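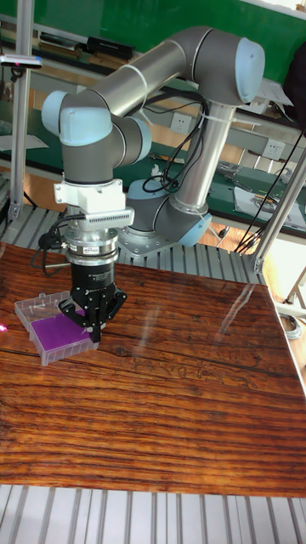 The Skenier team

Hello! We're a small outfit in Dromside and we spend our days collecting examples for robots to learn from. Somebody guides the arm through a little job, we save the whole go, then we set it all up again a bit differently and do another one. It's slower than it sounds (and fussier), but we love it.

We started in August with one arm, a borrowed desk and a plan to record 2000 goes at a single task before we let ourselves try training anything. We got to 838, lost patience, trained it anyway and learnt a lot about why we'd said 2000. 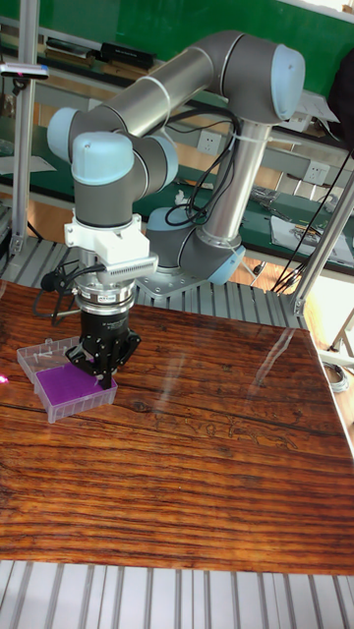 Isn't it cheaper to do all this in simulation, one visitor wanted to know on our last open Wednesday. Sometimes, yes! We use simulation for the big sweeping moves. Touching things is where we still want real goes, on a real table, with a real small box that never sits quite where you left it.

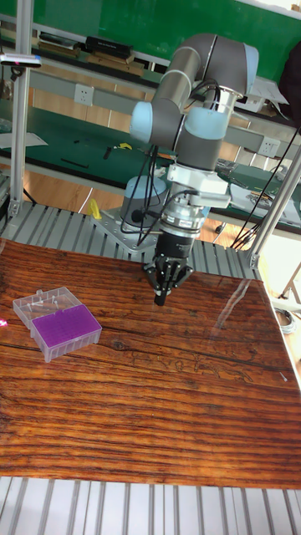
We keep the clumsy attempts too. A go where the arm comes in too low and has to back off gets its own label, and our biggest project, Gokirico, has a set made up entirely of those — 52 of them at the moment, and we'd like plenty more. Everything gets watched through by a second person before it goes in, usually over tea.

Amoah is our newer project, all about small parts and tight gaps, and it has 4 tasks so far. If you've got a fiddly job you'd like a machine to learn, do write to us or pop in on a Wednesday.

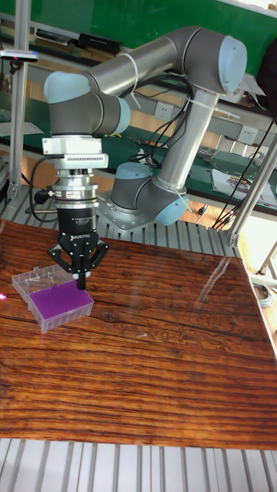
The arm at the purple box, lid open.

Comments

dovetail_77
Do you share the clumsy ones? We threw all ours away and I'm kicking myself.

Skenier team
Yes, drop us a line and we'll send you the Gokirico labels as well!

Marrowfat
Is the Wednesday thing on all through the summer?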